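Brudumico internal / Notebook
Home | Entries | Calibration | Grasp planner | Search
Saturday, Nana Bonsu

Picked up the depth filter again. The Makori branch still drops returns along the inner back wall, where glare saturates the sensor, and the planner reads the holes as free space. Changed the fill rule: missing pixels inside the bin polygon now count as occupied up to rim height. Replayed 249 logged clouds. Wall collisions in the plan check went from 70 to 4.

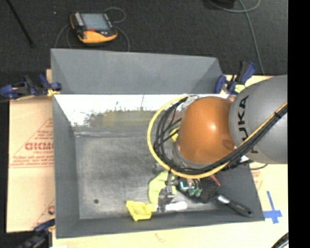
All 4 come from approach angles over 3 degrees off vertical with the wrist near the right wall. The collision model has the gripper and flange but no cable loop. Added a capsule for it, padded on the outside of the bend. Planning time went up, still inside budget.

Segmentation still merges the black mesh head with its handle's shadow. Left it alone.

To do: re-run with Binau weights, check capsule pose at joint limits, ask Brutska why the TCP offset is stored twice.

This site uses cookies to keep you signed in. Accept | Settings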